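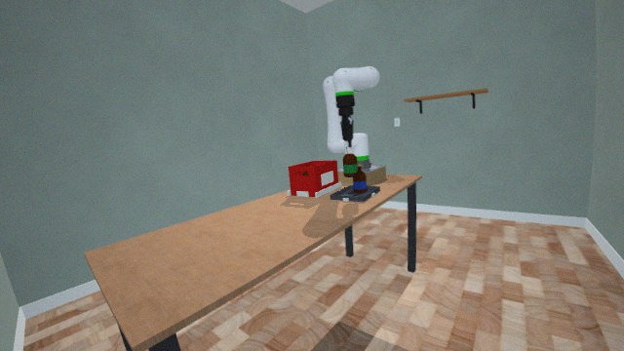
Open day at Hovance, who else went?

tamarack_p
Posted 19 February 2020

I have visited the open day at Hovance and I would like to hear the opinion of other people who were there. I work in a small bottling place and my boss sent me to see if such an arm is something for us.

The demonstration I liked most was the bottle sorting. First they run it in the simulator on the big screen, with the white arm, the red crate and the tray, and after this they run the same program on the real arm in the hall. The presenter said they tried 3,552 picks in simulation before the first real bottle. I wrote this number down.

My question is about the grip. The gripper takes the bottle by the neck. Our bottles come with different necks, and I did not dare to ask in front of everybody.

Kolenbrander
I was in the morning group. I must say I was less impressed than you. In the simulator the two bottles stand very close, one with the green label and one with the blue, and the fingers come straight down on the green one. Very nice. But in the hall they put the bottles much more apart. I asked why and the answer was "for safety of the visitors". For me this is not an answer.

tamarack_p
In my group they were also apart, you are right. I did not think about it at that moment.

marsh_lift
I have to disagree with Kolenbrander a little. At an open day you have children near the barrier and you have 50 people talking. I would also make the task easier. Go to them on a normal working day and bring your own bottles. We did this in April last year with Jollen, and they let us stay the whole afternoon. From our 54 bottles the arm dropped 3, and all of them were the ones with the short neck.

Kolenbrander
Then they should say it is an easier task. I don't mind the easier task, I mind that the screen shows one thing and the table shows another.

oficina_sul
Hello, I came from the Assunção plant with two colleagues. About the neck question: I asked it after the talk, at the coffee. They told me the fingers can be changed with two screws and that they have a wider pair. They did not have it there to show. They also told me that the label color is not used for finding the bottle, only for deciding where it goes. So if your labels are wet or damaged, the arm will still pick the bottle, but maybe it puts it in the wrong place.

tamarack_p
Thank you, this is very useful. Our labels are often wet.

marsh_lift
Ask also about the crate. The one in the demonstration has straight sides and it is open on top, which is the most friendly crate that exists. Ours have dividers inside, and with Jollen this was more work than the bottles.

fennel77
Did anybody understand the price? I have the folder from Fondbridge, who do the installation, and it has four pages about service and nothing about money.

oficina_sul
They only give a price after they see your line. I tried two times.

Kolenbrander
Same for me. In fairness, the man from Fondbridge was polite and he wrote down my complaint about the distance between the bottles. If he sends an answer I will put it in this thread.

tamarack_p
Please do. I have asked now for a visit with our own bottles and one crate with dividers. They want to know the weight of a full bottle and the height of our table, so tomorrow I will go around with the measuring tape.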